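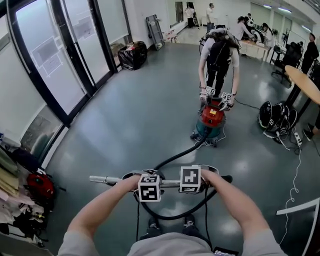
How to clean a big room after sanding and painting

Written by Ea Brynjólfsdóttir, 23 Apr 2019

Fine dust from sanding is not like the usual dust. It stays in the air for many hours and comes down again on the places you cleaned already. So please wait one night before you start, with the windows closed.

What you need: a vacuum cleaner with a new bag, a soft brush, four microfiber cloths, two buckets, mild soap.

1. Begin at the top. Lamps, beams and railings come first, then the walls, and the floor is last.

2. Brush the walls dry, from the ceiling down. Fresh paint should not get water in the first 18 days. My colleague Oddur Bundgaard did not wait, and we had to paint one corner again.

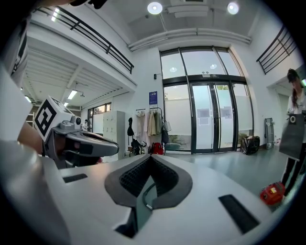
Balcony railing and ceiling lights: do these before the walls.

3. Vacuum the floor slowly, one strip at a time, and let each strip overlap the last one a little. Go two times over the edges. Change the bag when it is half full — plaster dust closes the pores very fast.

4. Wash with one bucket of soap water and one of clean water. Rinse the cloth in the clean one and change this water often.

5. Open the windows and let the floor dry. If you see a white film, repeat step 4 without soap.

Window glass needs a separate day. I will write of it in November.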